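Spacing rules for two-arm tabletop cells
Forum: Small Cells and Bench Automation > Safety and Good Practice
10 replies, 126 views

vhodzic
We're rewriting the house rules for our two-arm benches at Skestdale. The draft says only one gripper may be in the shared middle zone at a time. The other parks until it clears. Does anyone still run it that way?

litwood_fredy
We did for a year. It's simple to audit and new operators get it right away. I'd keep it.

ycuadros
I wouldn't. If the arms can't meet, you can't do handovers, and then why pay for two arms? We replaced that rule with a speed limit inside the zone and a person on the stop button.

litwood_fredy
A speed limit doesn't help when two wrists are already touching. Most of our bumps were slow ones, and they still bent a camera bracket.

zcorrea74
Depends on what's sticking out past the fingers. Our zone was drawn around the grippers and left out the camera mounts and cables. We redid it with everything bolted on, and the bumps mostly stopped.

vhodzic
That's useful. Do you have a written rule for cables?

zcorrea74
Yes. Clip along the forearm, leave enough slack at the wrist for full rotation, and check the slack at both ends of travel before the first run of a shift. Any loop that can reach the other arm's fingers fails the check.

d_chambi
At Chambi we split it by task. Sorting and shelf picking use the one-at-a-time rule. Handovers and close work get their own sheet, with the approach pose for each arm written down and signed.

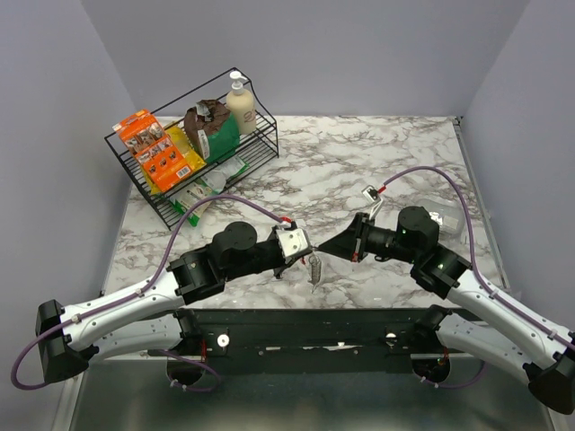
We also keep items the task doesn't need out of the shared zone, and we put a rack toward the back so neither elbow has to swing over it. The sheet is one page. Any longer and people stop reading it.

ycuadros
I can live with that. My problem was one rule for every job.

litwood_fredy
Signed by whom, though? If the operator signs their own sheet, it's just paper.

d_chambi
Operator and shift lead. A change to either pose means a new sheet — same if the gripper gets swapped.

vhodzic
OK, I'll split the draft into two task types and add Zoila's cable check. I'll post the new version in August.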